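Skusholm Produce Hall: The Crates and the Shelves

Posted 1 April 2019

Skusholm is the produce section at the back of the Veltine market building. It was refitted over the winter and opened again with new shelving, slatted crates in place of the old plastic bins, and a different order to the fruit and vegetables. This page collects notes and a picture from the new layout. Click through to the older galleries for the previous one, which had everything on flat tables.

The floor plan

The section has 40 crates when it is full. They are set out in tiers, with the front edge of each crate lower than the back so that the contents can be seen from the aisle. Fruit goes on the upper tiers and heavier vegetables go underneath. The aisle was widened at the same time, and two carts can now pass each other at the corner by the scales.

The crates

Vister supplied the crates. They came flat and were put together on site over two evenings. The wood has been left bare. A painted finish was tried on a few and it marked the first time a sack of beets was dragged over it. Bare slats can be scrubbed with a stiff brush and stood on end to dry.

The order of things

Grapes used to be kept in the cooler by the door, where they fogged up in their bags and did not sell well. They are now out with the rest of the fruit during opening hours and go back in the cooler at closing. Bunches are sold whole or cut, and there are scissors on a cord at the counter. Please ask before cutting.

Cabbages

Cabbages are bagged when they are likely to sit for more than a day. The outer leaves stay on. They get trimmed at the register if the customer wants that, and the trimmings go into the feed bin behind the building.

Peppers

Peppers are sold by weight, mixed or single color. The price is the same for all colors until the local crop comes in. After that, green will be cheaper.

Pumpkins

The pumpkins on sale now are from storage. The local ones come in September and are piled outside under the awning. Storage pumpkins are checked by hand, and any with a soft stem end are taken off the floor. A whole one will keep for weeks in a cool pantry. The larger ones can be halved at the counter at no charge.

Shopping baskets

Baskets are stacked at both ends of the aisle. A medium pumpkin takes up most of the room in one, so take a second if you are buying leafy greens as well. Put the pumpkin in first.

Labels

The price cards are from Fikre, printed on stiff card with a wire clip that hooks over a slat. The number on the card is the code for the register. Red grapes are 883. If a card is missing, the register has a full list.

The fruit and vegetable tiers

Red and pale green grapes share the top crate, with bagged cabbages in the crate below and peppers farther down. An orange pumpkin is in the blue basket.
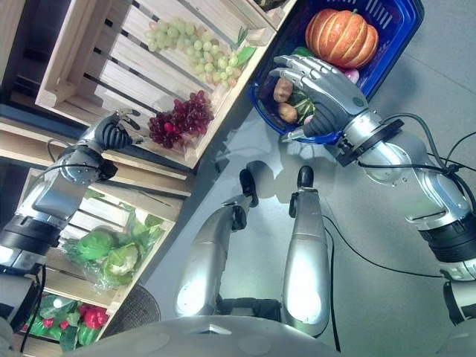

Could the red grapes be kept apart from the green ones? A shopper left that question in the comment box, and added that the berries which drop off get mixed together in the bottom of the crate and end up in the wrong bag. The same note said the lower crates are hard to reach for anyone with a bad back, and asked if peppers could be moved up a level.

A divider for the grape crate is on order from Vister. It will be a single slat that drops into place, so the crate can still be used for one kind when only one is in stock. The peppers will stay on the lower tier for now, but the counter will bag them on request.

Hours and deliveries

Deliveries come in before opening and the crates are filled from the back of the section. Refills are done once more in the early afternoon. For 15 minutes before closing, the lower tiers are being cleared, so anyone after cabbages or peppers should come a little earlier.

Earlier galleries

The flat tables, before the refit
Putting the crates together
Awning and outside displays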